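How I Run a Two-Arm Tabletop Job Without Making a Mess of It

I've been running the two-arm bench at Mesum for a while now, and people keep asking me for "the rules." There's a binder, sure (Tramo, the shop that set up our bench, left us one that runs to 84 pages), but what most people want is the stuff you do with your hands in the first ten minutes. So this is my version, written around the job I teach everyone first: put the corn on the plate. It's a toy corn cob and a blue plate, and if you can run that one cleanly, you can run most of what we do.

Before you power anything up

Write the task down in one sentence, with an end state somebody else could check. "Corn on plate" is too loose. Ours says the cob has to be resting on the plate, both grippers open and clear, and both arms back at their hover height. Kofi Wumbei and I argued for most of September over whether the tip of the cob may hang past the rim. We settled on yes, as long as the plate holds it up and it stays put when the arms leave. Pick whatever you like there, just pick before the first run and don't change it halfway through a batch!

Then set your limits. I keep the arm speed capped at 27 percent while anyone is learning and I don't raise it for a demo, even when the visitors look bored. Stop button within reach of the person watching, and that person isn't also the one typing.

Check the plate first 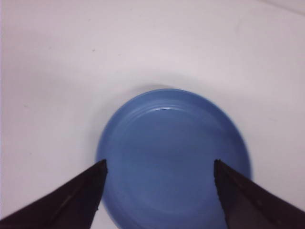

Plates look easy and they really aren't. The whole trick is knowing where your fingertips are compared with the rim. With a shallow dish like our blue one, you can easily end up with one tip right at the rim on the left and the other one inside the rim on the right, and if you close from there you're going to drag the plate or pinch the edge. My rule is that both tips go outside, or you back up and come in again. Don't try to fix it by nudging sideways at table height. Go up, shift, come down. Yes, it's slower, and yes, I make everybody do it anyway.

If your job doesn't call for moving the plate, keep both arms off it completely and write that into the task sentence too. Mohammed-Awal Kwofie added a line to our sheet saying "plate is furniture," and I like it so much I've never cleaned up the wording.

Picking up the cob

Come in with the fingers wide and the cob between them, then stop. Look at the gap on both sides before you close. If one finger is already against the cob and the other still has daylight, the first finger will shove it across the table as you close, and your pick point goes with it. 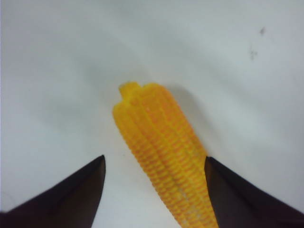 Recenter until the gaps look close to even, and then close slowly. I hold for 600 milliseconds after contact before lifting, which gives the grip time to settle (my old habit was no hold at all, and I dropped a lot of corn). Lift straight up. Only one arm goes into the middle of the table at a time, and the other one waits on its own side until the first is back. We call that the Adjei rule after the bench where we started it, and I'd keep it even if I had to throw out the rest of this page.

The closed-finger check

Between batches, close each gripper on nothing and look at the tips. They should meet side by side at the same height. If one sits higher, stop and sort out the mounting before you record another run. A bad pair of fingers will quietly ruin everything after it, and you'll spend your afternoon blaming the software.
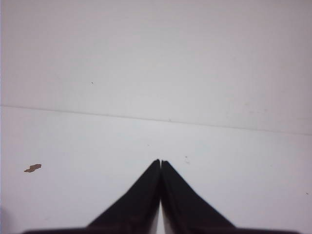 I do this at the start of the day, after any bump, and after lunch, when people have been leaning on things. It takes less time than finding your coffee. Wipe the table while you're at it, too. Crumbs and little flecks show up on a white surface more than you'd think, and I'd like the surface to look the same in the morning runs as in the late ones.

Calling it done

Hands off, arms back, then look from the side. Don't judge the finish from the wrist view, because up close you can't tell how far the other arm is from the plate. Check it against your sentence, word by word, and mark it pass or fail. No "sort of" column. We had one at Tultby and it filled up with everything.

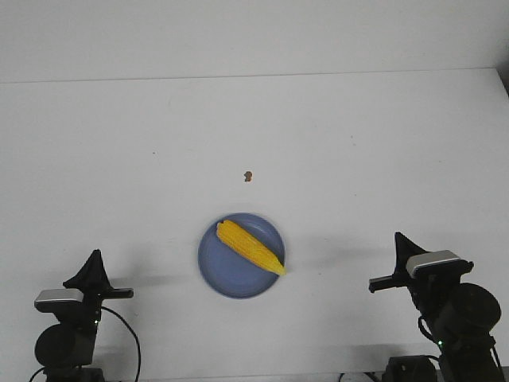 Keeping the log

One line per run: start time, who watched, pass or fail, and anything you touched. We have nearly 900 lines now and I've gone back to them far more often than I've opened the binder. Write down the fails with the same care as the passes. If you stepped in by hand, it's a fail, even if the cob was a hair away from landing right. Kofi still grumbles about that one.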